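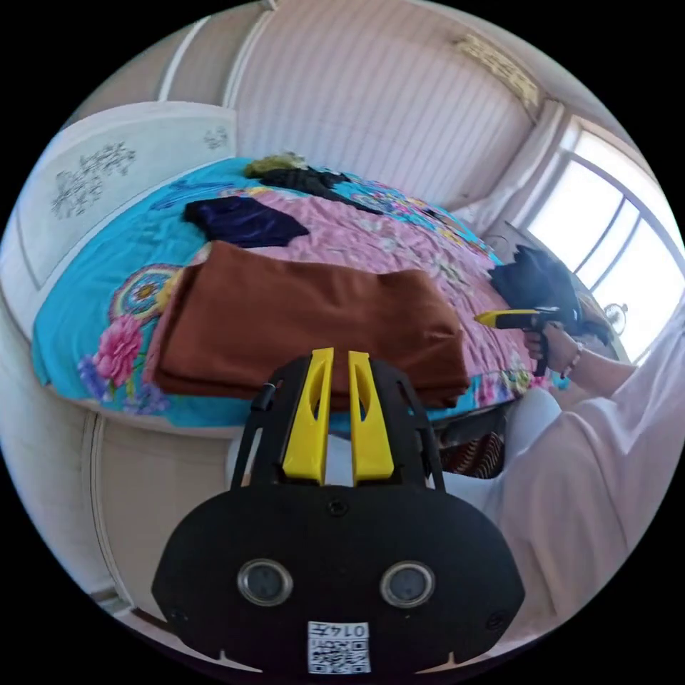

How do I prove my great-uncle was in a film when the film doesn't admit it?

Mitra Babaei

My mother's uncle was an actor. The family has always said so in the tone other families use for a spell in prison. He went by Leonard on stage and by something else at home, he toured with repertory companies up and down the country, and by family legend he was "in pictures" before he gave it all up to sell carpets.

The legend names six films. I have managed to see four. In three of those he isn't there at all, unless he was playing a hedge. The fourth is a smugglers-and-lighthouses affair called The Tamholm Light, and I'm fairly sure he is the second fisherman in the pub, the one who says "She'll not last the night, sir" and then looks at the ceiling. He has my mother's ears, or she has his. The voice means nothing to me because I never met him.

The trouble is that the credits list eight or nine people and then stop. The online cast lists copy the credits, plus a few uncredited names that somebody has added without saying where they got them. He isn't among those either. My only copy is a budget DVD from 2004, made from what I suspect was a tired 16mm print, so when you pause it on his face you get 576 lines of porridge.

What I'd like to know is:

Is there any kind of paperwork that would list people with one line?

Did small parts in that sort of film get paid through an agent who might have left records?

If I do prove it, how do I get him added to the cast lists so that it sticks? I tried once and it was turned down within the hour, which stung, considering what they do accept.

I have one photograph of him, a studio portrait with a pipe he is supposed not to have smoked. There's also a scrapbook, but my cousin has it and my cousin and I are having a quiet year.

Thanks in advance to anyone with patience.

Đặng

You have come to the right sort of people, in that most of us have spent a weekend staring at the back of a waiter's head.

Start with the scrapbook. I know. But the scrapbook is worth more than everything else I'm about to suggest, and you may have to send your cousin a nice card. Actors in rep kept everything: programmes, telegrams, contracts, the bill from the landlady. If he had a day's work on a film there is a fair chance he kept the call sheet or the chit for it, if only to show the next landlady. Look on the backs of things too. Mine had a whole list of film jobs pencilled behind a photo of a dog.

Then, in the order I would do it:

Work out which names he used. You say Leonard on stage and something else at home. Check whether there was a second stage name. Actors changed names when somebody else had already taken theirs, and a few changed after a bad season. If you search for only one of them you'll miss half the man.

Look at old casting directories. Actors paid to have their photo and agent's details printed in them, year after year, and the larger reference libraries and theatre collections keep runs of them. You won't find a list of one-line parts in there but you will get a dated picture of his face from near the right time, with no pipe if you're lucky. That gives you something better to hold up against the porridge. It also gives you the agent's name.

Search the trade papers and the local press. Local papers are the better bet. A national critic would never mention the second fisherman, but the paper in the town where he did a summer season would be delighted to. "Popular member of last year's company to be seen at the Regal" is the sort of thing you're after. Search by the name of the rep company and the town as well as by his own name, as the scanning software reads old newsprint about as well as I do without my glasses, and I've seen one leading lady come out as a type of fish.
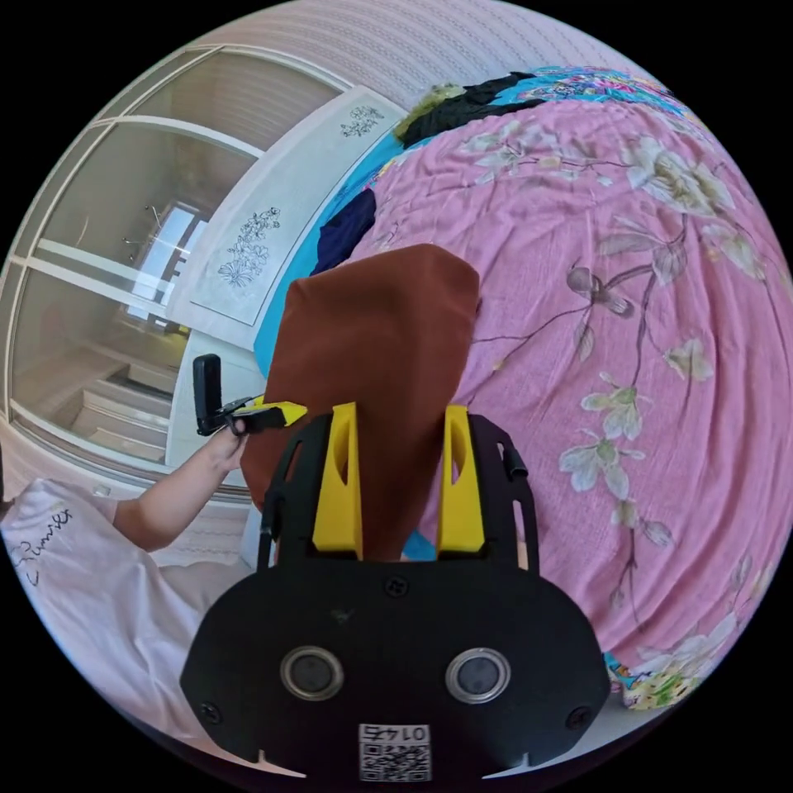

Agents' records are a long shot. Small agencies closed, merged, moved above a different shop and threw things in a skip at every stage. Now and then a batch turns up in a university or county archive under the name of whoever's widow gave it to them. Look up the agent's own name in the archive catalogues and don't get your hopes up.

Production papers are the real prize. What you want is a cast list from the production office, a daily call sheet, or the artists' payment ledger, where the second fisherman will sit in all his glory with a fee beside him. For the big studios a fair amount survives. For a small outfit making lighthouse pictures on the cheap, it depends on whether anybody had a dry loft. Try the publicity material too. Press books sometimes ran a longer cast list than the screen did, and the captions on the backs of stills can name people who got no credit whatever.

One caution, from somebody who has been burned. Ears run in families and they also run in the general public. I was certain for two years that my grandmother's brother was the policeman in a particular comedy. He was in Malta at the time, and had a letter to prove it. Put together where your man was while the film was being shot. If he was doing eight shows a week at the other end of the country, the ears belong to somebody else.

Hedetti

Just add him yourself, everyone does. Say he's uncredited and put "family knowledge" as the source. They let my brother-in-law stay up for a year as Man With Ladder and he has never been in a film.

Also get a better telly, might help.

Stillus

I'd gently advise against the above, although I would like to hear more about the ladder.

I've been putting uncredited names into cast lists for longer than is healthy, so I'll take the last part and leave the archives to Đặng, who has covered them well.

Your submission was most likely turned down because it had nothing behind it that a stranger could check. The people (or the software) going through these things see a surname that matches the person sending it in and reach for the button. It isn't personal. They get a great many uncles.

What goes through, in my experience, from strongest to weakest:

A document from the time that names the actor and the film. A call sheet, a contract, a press book, a newspaper notice. Give the title of the source, the date on it and where it is kept.

A clear still of the scene alongside a dated, named portrait from a directory or a theatre programme. Put the two side by side at the same size. Choose the portrait nearest in date to the film, even if a later one flatters him more.

A matching description from somebody else who worked on it, in a published memoir or a recorded interview. Rare for small parts, but extras and bit players did write to one another and some wrote books.

"My mum says so." I have enormous respect for your mum.

When you send it in, give the part as it is in the film and say how to find it: which scene, who he is talking to, and the line itself. "Second fisherman in pub, speaks to the inspector, 'She'll not last the night, sir'" is a good entry. Checkers like being able to go straight to the spot. Don't add a life story in the same go. Get the credit accepted, then do the biography, then the photograph. I've no idea why doing them all together upsets the system but it does.

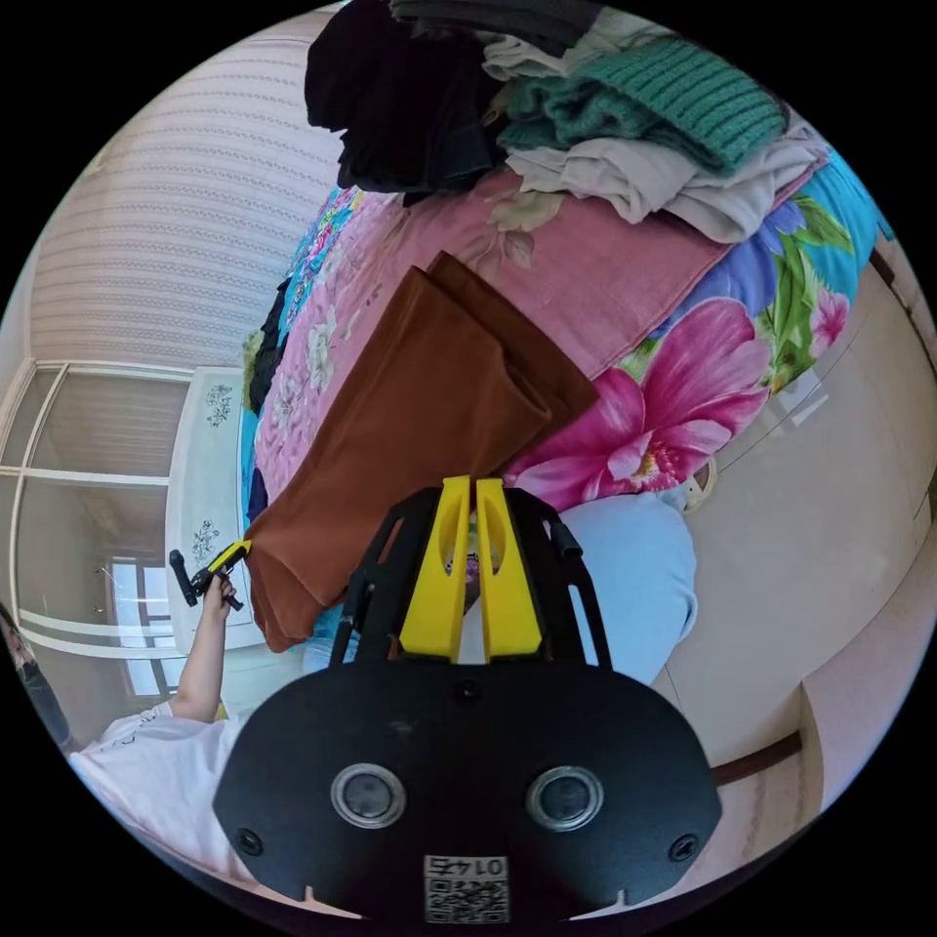

On the picture quality, you might have more luck than you think. A budget disc is often the worst copy of a film in circulation. Ask whether a film archive holds a 35mm print or a better transfer, and whether there is a viewing service. Some will let you book a machine or watch a file on the premises, for a fee or for free if you can say what it's for. Television channels that fill their afternoons with this stuff sometimes have a far cleaner copy than the shops ever did, so keep an eye on the listings as well. I once sat through a whole week of dull detective films for one decent view of a chemist.

Do listen to him too. You say the voice means nothing to you, but your mother may well know it, or there may be an older relative who would. Play them the scene without telling them who to look for. If you announce that this is Uncle Leonard they will see Uncle Leonard, and they would see him in the barmaid too. Play it cold, say nothing, and watch which way they lean.

As for the three films he isn't in, I wouldn't strike them off yet. Parts were cut, and cheap discs were quite often made from shortened versions put out as second features or trimmed for television. Compare the running time on your disc with the one given in the reviews when the film first came out. If there's a good chunk missing, he could be in it. Allow a little for discs sold over here running slightly fast, which they do, and which makes everybody sound keener than they were.

And a hedge would need to be credited as well, in my view.

Mitra Babaei

Thank you all, even the ladder.

I have sent my cousin a card with a robin on it. She rang on 12/26/25 to say that the scrapbook is in her spare room under the good towels, that I may look at it but not take it home, and that she has always thought he was the first fisherman. So we are no longer having a quiet year.

I've also found a second stage name, on a programme from a seaside season. It is worse than the first one. I'm going over in March with a torch and a magnifying glass and will report back if there is a chit.

Stillus, I compared the running times for the other three. Two match near enough. The third is well short of what the reviewer sat through, and he complained about the length, so somebody must have listened to him.

Contact us | Copyright remains with the posters | Back to top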